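How Metal Gets Its Shape

Look at a key, a spoon and a bicycle pedal. All of them are made of metal, and all of them started out as something else. Before metal can be made into a useful thing, it has to be dug up, cleaned, melted and mixed. After that it has to be given a shape. This page is about the last step.

What is casting?

Casting means pouring melted metal into a hollow shape and letting it go hard. The hollow shape is called a mold. If you have ever made ice cubes, you have done the same thing with water. The tray is the mold, the water fills it, and the ice comes out in the shape of the tray.

Water freezes at 32 degrees Fahrenheit. Metals freeze too, but most of them do it at much higher temperatures. Aluminum turns solid at 1,221 degrees. Iron turns solid at 2,800 degrees. When people who work with metal say "freeze," they mean that it goes from liquid to solid. A piece of frozen iron can still be hot enough to glow.

Molds made of sand

One of the oldest ways to cast metal uses sand. Beach sand would fall apart, so workers mix the sand with a little clay and water until it sticks together when you squeeze it.

First someone makes a pattern. A pattern is a copy of the finished part, often carved from wood. The sand is packed tightly around the pattern inside a box. The box has a top half and a bottom half. The top is called the cope and the bottom is called the drag. When the halves are taken apart, the pattern is lifted out and leaves a space behind. Then the halves are put back together and the metal is poured in through a hole.

When the metal is solid, the sand is broken off. The mold is used only once, but much of the sand can be used again.

Molds made of metal

A mold can also be made of steel. It costs a lot to make, but it can be used many times. Machines can push melted aluminum or zinc into a steel mold very fast. This is called die casting. Many toy cars are made this way.

Why doesn't the steel mold melt? Steel melts at a much higher temperature than aluminum or zinc does. The mold is also cooled, often by water running through channels inside it.

Metal shrinks

Most metals get smaller as they cool. Pattern makers know this, so they make the pattern a little bigger than the part. Yetunde Mohammed makes patterns at the Skonden foundry. One of her patterns is for a gear wheel, and it measures 133 millimeters across. She checks it with a special ruler called a shrink rule. The marks on a shrink rule are slightly too far apart, so she does not have to do the extra math.

Cleaning up

A new casting has rough edges and bits of extra metal where the liquid went in. These are cut or ground off. The extra pieces go back into the furnace and are melted again. Sand gets on the floor, and floors in a foundry need sweeping often.

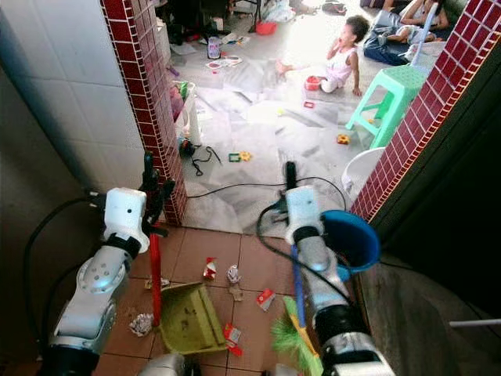 A broom with green bristles and a dustpan with a long red handle.

Last of all, the castings are checked. Ismail Slaoui is an inspector at Skonden. He looks for cracks, and for small holes made by gas trapped in the metal. In October he checked a batch of 107 pump covers. Parts that fail are melted down too.

Words to know

Casting: pouring melted metal into a mold. It is also the name for the part you get.
Cope: the top half of a sand mold.
Drag: the bottom half of a sand mold.
Foundry: a place where metal is cast.
Pattern: a copy of the part, used to make a space in the sand.

Try it with an adult

Pack damp sand into a small box and press a seashell into it. Lift the shell out carefully. Mix some plaster with water, fill the hollow and leave it for 50 minutes. Then dig out your casting and brush off the sand.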